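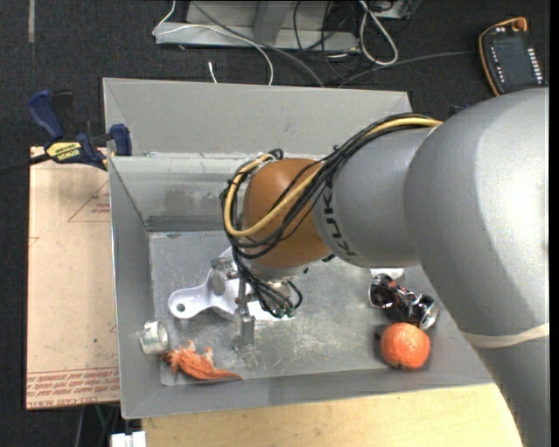 I get asked about once a month when a machine is going to put away my groceries, and my answer for this issue is still "not yet, but I'd love to be wrong!" Sorting a pile of mixed stuff is the chore I keep coming back to. Give a robot arm a bin with an orange in it, something crumpled across the bin, and a shiny chrome-like thing that throws reflections everywhere, and you've got pretty much my kitchen junk drawer (minus the dead batteries). Each one wants a different grip, and a metal finger has to work out where the shiny one even ends.

I spent a morning in April at the Dekow open house asking everybody the same nosy questions. The Pisis folks had a printout from their picking trials: 1000 tries, 459 clean picks on the first go. That's better than I guessed, and still a lot of dropped fruit if it's your fruit. Boxes were easy. Bags were awful. Their slowest pick took 19 seconds, and I timed myself at home doing four in less than that while on the phone.

Shop floors are further along, I think. Doležal has been letting an arm load the same bracket all day and they seem happy with it, though a person still untangles the parts first. Dreltus wants to try laundry next, socks included. I've asked for an invite and I'm bringing my own socks.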